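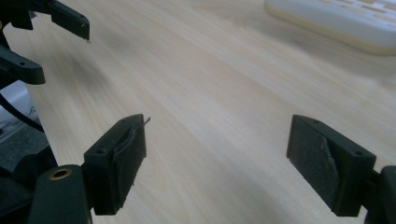
**Ticket:** label printer drops off network, back office
**Opened by:** Ayanda Xaba
**Assigned to:** Charmaine Zwane
**Status:** reopened (second time)

**Mon 13 August, 8:40 am - Ayanda**

Printer is offline again. Same as before: the Trulta app says "device not found," the printer's own screen says it's connected, and one of them is wrong. I power cycled it and it came back, which I'm told counts as a fix. It doesn't. I had 24 shipping labels in the queue and they all came out twice.

The last note on this ticket says "resolved by firmware update." I'd like to know what in that update was supposed to resolve it. I read the release notes. They mention a new sleep icon and a spelling correction in the Portuguese menu.

**9:15 am - Charmaine**

Fair. I closed it because it ran clean for a week, and that was too early. Reopening.

Can you send me:

- the IP address on the printer's screen right now
- the IP address Trulta has saved for it (Settings > Devices > the little gear)
- whether the laptop is on the office Wi-Fi or the Gristen guest network

**9:32 am - Ayanda**

Printer screen ends in .117. Trulta has it ending in .24. Office Wi-Fi, always has been.

So they don't match. Before anybody says "there's your problem," they didn't match on Friday either, and it printed fine all afternoon.

**9:50 am - Charmaine**

Was it printing over the network on Friday, or was the USB cable plugged in?

**10:04 am - Ayanda**

USB was plugged in. I take the point.

**10:20 am - Charmaine**

OK. Then my theory is that the router gives the printer a new address whenever it wakes up from a long sleep, and Trulta keeps knocking on the old one. Please try this:

1. Unplug the USB cable and leave it unplugged.
2. Delete the printer in Trulta and add it again by address, using .117.
3. Print one test label. Only one.
4. Leave it alone over lunch so it goes to sleep, then print another.

I'm going to reserve .117 for it on the router in the meantime.

**1:45 pm - Ayanda**

Test label before lunch: printed.
Test label after lunch: printed, but took nearly 2 minutes. Address is still .117.

I'm not calling this fixed. It has printed after lunch plenty of times. The failures are nearly always first thing in the morning, and the address theory doesn't explain the duplicates at all.

**2:10 pm - Charmaine**

Duplicates are probably a separate thing. Trulta resends any job it hasn't had an answer for after 300 seconds, and the printer holds on to the first copy. When it comes back you get both. There's a checkbox called "retry unconfirmed jobs." Turn it off for now.

About the slow one, I called Venter, where we bought the printer. They said to replace the network cable. I said it's on Wi-Fi. They said to replace the router.

**2:18 pm - Ayanda**

Of course they did. They sell routers.

Checkbox is off. Does that mean a failed label just vanishes?

**2:25 pm - Charmaine**

No, it stays in the queue marked "unconfirmed" and you resend it by hand. Annoying, but you won't ship a box with a label that already went on another one.

**Next day, 8:35 am - Ayanda**

Printed first try, first thing. Address .117. No duplicates.

That is one morning. Please don't close this.

**8:50 am - Charmaine**

Not closing. I also found that the Busen router upstairs was handing out addresses as well as the main one, which would explain why the numbers jumped around so much. I've turned that off. It should've been off since it was installed.

**9:05 am - Ayanda**

So did the reservation help, or was it the second router all along?

**9:12 am - Charmaine**

Can't tell from what we have. I changed both too close together. I can undo the reservation next week and we watch it, if you're willing to risk a bad morning.

**9:20 am - Ayanda**

I'd want to know, so yes, but not on a day with pickups. And keep the ticket open until October. If it drops again before then I'll put the time and both addresses in here.

**9:24 am - Charmaine**

Status set to monitoring. Removed "resolved by firmware update" from the summary.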